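# Fragen und Antworten zu den Treuepunkten

Schön, dass ihr euch für Fitow interessiert! Wir bekommen jede Woche eine ganze Menge Post von Ladenbesitzerinnen und Ladenbesitzern, die mit dem Gedanken spielen, ihren Stammkunden endlich einmal richtig Danke zu sagen, und weil sich manches dabei wiederholt, haben wir die Antworten auf dieser Seite gesammelt. Sie gelten für Fitow ab dem Update vom Oktober. Wer noch mit der alten Fassung arbeitet, findet ein paar Menüpunkte an anderer Stelle.

## Wie sammeln meine Kunden eigentlich Punkte?

Für jeden Euro Einkaufswert gibt es einen Punkt, das ist die Voreinstellung, mit der die meisten gut fahren. Gutgeschrieben wird, sobald die Bestellung bezahlt ist, und eure Kunden sehen den neuen Stand in ihrem Konto und – falls ihr das möchtet – auch in der Bestellbestätigung. Versandkosten zählen nicht mit. Ihr könnt das unter „Regeln“ ändern, aber überlegt euch das bitte gut, denn bei Rücksendungen wird die Rechnerei dann etwas unübersichtlich. 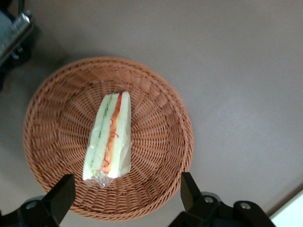
## Was sind 200 Punkte wert?

Der Gegenwert beträgt in der Voreinstellung 4 Euro, die beim nächsten Einkauf im Warenkorb abgezogen werden. Einen anderen Wert könnt ihr jederzeit eintragen. Für Punkte, die schon auf den Konten liegen, gilt dann allerdings weiterhin der alte, damit sich niemand um sein Gespartes gebracht fühlt.

## Verfallen die Punkte irgendwann?

Nur wenn ihr das so einstellt. Wir raten eher zur Großzügigkeit: Ein Kunde, der nach langer Pause wiederkommt und sein Guthaben noch vorfindet, freut sich, und meistens kauft er dann auch etwas. Wenn ihr trotzdem eine Frist setzen wollt, verschickt Fitow vorher eine freundliche Erinnerung. Den Text dafür dürft ihr gern umschreiben, unserer ist zugegebenermaßen ein bisschen brav geraten.

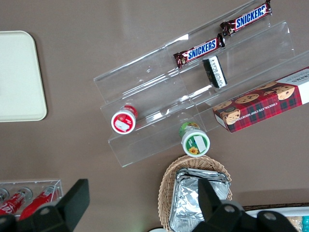 ## Kann ich Punkte auch von Hand gutschreiben?

Öffnet dazu das Kundenkonto, wählt „Guthaben anpassen“ und tragt die Zahl und einen kurzen Grund ein. Der Grund erscheint beim Kunden im Verlauf, schreibt also lieber „Kleine Entschuldigung für die Verspätung“ als irgendein internes Kürzel. Auf demselben Weg lassen sich Punkte wieder abziehen.

## Läuft Fitow auch mit meiner Ladenkasse?

Mit Kassen von Plarel klappt die Verbindung direkt, bei Raju braucht ihr die Zusatzerweiterung aus dem Download-Bereich. Die Einrichtung dauert fast 40 Minuten, also kocht euch ruhig vorher einen Kaffee und fangt nicht gerade kurz vor Ladenöffnung an. Bei allen anderen Kassen könnt ihr die Umsätze am Abend als Tabelle einlesen. Das ist etwas mühsamer, aber die Punkte landen genauso auf den richtigen Konten. 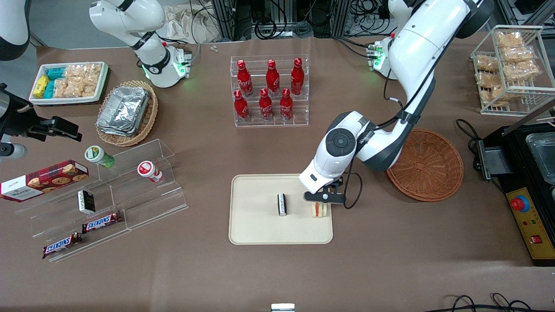
*Snacks, Getränke und Behälter auf dem Tisch*

## Was passiert bei einer Rücksendung?

Die Punkte aus der Bestellung werden wieder abgezogen, sobald ihr die Erstattung bucht. Hat der Kunde sie inzwischen eingelöst, rutscht sein Konto ins Minus und gleicht sich mit dem nächsten Einkauf aus. Ihr könnt auf den Abzug auch verzichten – bei kleinen Beträgen machen das viele.

## An wen wende ich mich, wenn ich nicht weiterkomme?

Schreibt einfach über das Kontaktformular an unser Büro in Pirermont. Dort kümmert sich Teresa Vieira um alles, was mit Punkten und Prämien zu tun hat. Bitte gebt den Namen eures Shops an und, wenn es um eine einzelne Buchung geht, auch die Bestellnummer.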